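Search this site... Search

Alphabet blocks on the good counter

2021-10-15 – by Chantelle Modise

I finally gave in and bought the wooden letter blocks! I'd walked past them at Leckie twice in September, and on the third visit they came home with me in a paper bag. They're lowercase, which is what I wanted (most of the sets I looked at were all capitals), and the letters are round and friendly and easy to trace with a fingertip.

We've been using them in the kitchen while supper cooks. The marble is so swirly that I thought the letters would get lost on it, but plain pale wood against all that gray and gold looks wonderful – I may never put them back in the bag.
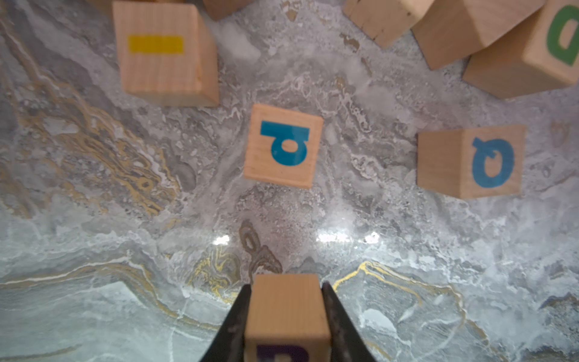 Sizwe Mabuza wrote in to say that lowercase blocks are a menace, as b, d, p and q are all one shape once you start turning them, and could I please underline the bottoms in pencil?

Fair point, Sizwe, but I love that part! Spin a d and you've got a p, and suddenly we're both laughing and hunting for words that start with either one. So far we've spelled dad, pad and a very wobbly "dap." Next up is a shelf for them, a narrow one from Vundby, if I can find my drill.

Contact | © 2021 Chantelle Modise | Back to top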